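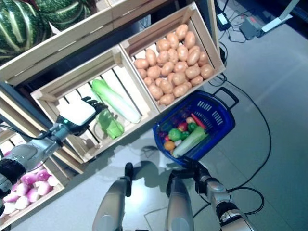
Effie Baird told me after last year's talk that I had spent too long on prices and not long enough on what people cook. Fair point. So this year I start in the kitchen and get to prices at the end.

Slide 2. Food waste at home. Ask for hands: who threw out a vegetable in the past seven days? Wait for it. Put mine up too. It was half a cabbage.

Slide 3. The Skurkside survey. We asked 35 households to weigh what they threw away through March. Peelings and bones went in a separate bucket and are left out of the total. Salad greens came first, then bread, then cooked rice. Say the bread result surprised us. Don't get into the weighing method unless someone asks.

Slide 4. Why greens go first. Bags are sold in one size, and a person living alone can't get through one. Thirteen households were single people. Read out the note from the woman who split every bag with her neighbor.

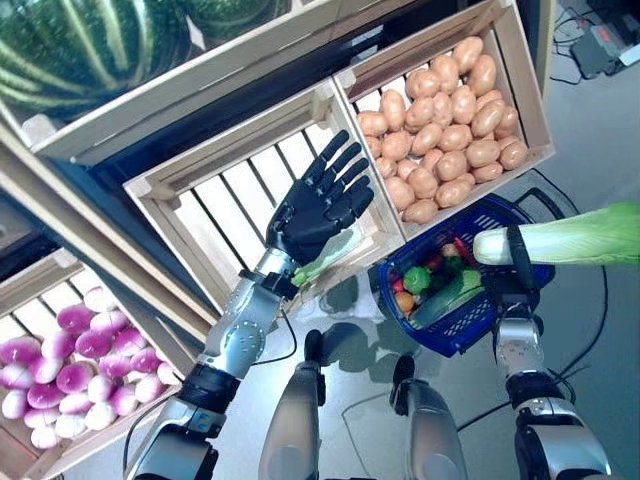 Slide 5. Storage. Keep this short, two minutes at most. Potatoes in the dark, away from onions. Herbs standing in a jar of water. Tomatoes on the counter until they are ripe. Carrots without their tops. Pass around the handout from Plirnach, and mention there are large-print copies by the door.

Slide 6. Shopping lists. Households that wrote down what was already in the fridge before they left bought less. Show the list with the crossed-out leeks. Pause for questions.

Slide 7. Prices. Only now. Use the bar chart, skip the table. If time is short, go straight to slide 9.

Slide 9. Thank the Urban office for the room. Sign-up sheet for the next round is at the back, and scales are free to borrow.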